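Traveling While Pregnant on the Harkemen Ferry: Frequently Asked Questions

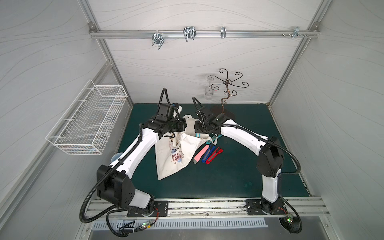 Photo: Pernholm Travel Desk

Last updated: November

Print this page | E-mail this page

These are the questions we get most often from pregnant travelers booking the overnight crossing from Pernholm to Harkemen, or the day boat to Hulov. Please read them before you call. Your own doctor or midwife has the last word on whether you should travel.

How late in pregnancy can I travel?

On the day boat to Hulov you can travel without paperwork up to the end of week 31. From week 32 we ask for a letter. On the overnight boat to Harkemen the letter is needed from week 28. We do not carry passengers past the end of week 35 on either route. If you are expecting twins, the last week is 31 on both.

The week that counts is the one you will be in on your return trip. People often book an outbound date that is fine and a return date that isn't.

What should the letter say?

It needs your due date, the number of babies expected, and a line saying you are fit to travel by sea on the dates you give. It should be signed and dated within two weeks of your first sailing. A printout from an online patient portal is fine if the name of the practice is on it. We do not need your medical history and would prefer you leave it out.

Do I send the letter ahead of time?

No. Bring it to check-in on paper or on your phone. The same letter covers both directions as long as both dates are on it.

Is there a doctor on board?

Not on the day boat. The overnight boat has a nurse on duty from boarding until 7 a.m. and a small treatment room on deck 4. The crew on both boats have first aid training. Neither boat can handle a delivery in any planned way, and the overnight boat is out of helicopter range for part of the trip.

Will I be seasick?

Possibly. The Hulov crossing runs mostly between islands and is calm on most days from May to September. The Harkemen crossing has a stretch of open water, usually starting a couple of hours after departure, and it can be rough in any month. If you were sick early in your pregnancy, ask your doctor which remedies you can take before you leave home. The onboard shop sells ginger candy and crackers but no medication.

Which cabin should I book?

An inside cabin on deck 5, near the middle of the ship, moves the least. The cabins at the front have the better views and the most motion. All two-berth cabins have lower beds only. In the four-berth cabins you may be given an upper bunk unless you ask for a lower one when booking. There is no charge for asking.

Can I travel without a cabin?

Yes. Reclining seats on the overnight boat cost 20 euros. They tilt back only part of the way, and the lights in the lounge stay on low all night. After the middle of pregnancy most people find them uncomfortable. We keep a few cabins back for upgrades at the desk, but on summer weekends they are usually gone before boarding finishes.

How much does a cabin cost?

A two-berth inside cabin starts at 93 euros per night in low season, for the whole cabin. Sea-view cabins cost more and vary by date.

Can I board early?

Yes, on both routes. Tell the staff at the gate and they will let you through with the families with small children. If you are coming by car, put "assistance" in the notes on your booking and you will be parked near an elevator. Without the note you may have three flights of stairs, and cars can't be moved once they are lined up.

What if I have to cancel for a medical reason?

Send us a note from your doctor or midwife and we will change your dates for free or give you a voucher good for 18 months. Cash refunds depend on the ticket you bought. Flexible tickets are refunded in full up to the time of departure. Saver tickets get back 67 percent if you cancel at least a week ahead, and nothing after that. Most travel insurance treats pregnancy differently from illness, so check your policy.

Can I bring my own food?

Yes, cold food is allowed everywhere except the restaurant. Cabins do not have refrigerators. The café can heat water but not food. There is a breakfast buffet from 6 a.m., and the staff can tell you which cheeses are pasteurized.

How do I get from the terminal to town?

At Harkemen the terminal is about 2 miles from the center. A shuttle bus meets every arrival and takes luggage underneath. The walk is flat but partly on cobblestones. At Hulov you come off the boat right at the market square.

Where can I stay near the Harkemen terminal?

The closest place is the Nnaji Guesthouse, a short walk from the shuttle stop. It has ground-floor rooms and takes arrivals off the morning boat if you let them know the night before. There are larger hotels around the train station.

Can I travel home with a newborn?

From seven days old, yes, with a birth certificate or a hospital record. Babies travel free but must be added to the booking. Cribs can be set up in two-berth cabins only, and there is a limited number on each sailing.

My question isn't here.

Use the contact form, or ask at the Pernholm ticket office. The phone line closes at 4 p.m.

Shares: 20 | Comments: 2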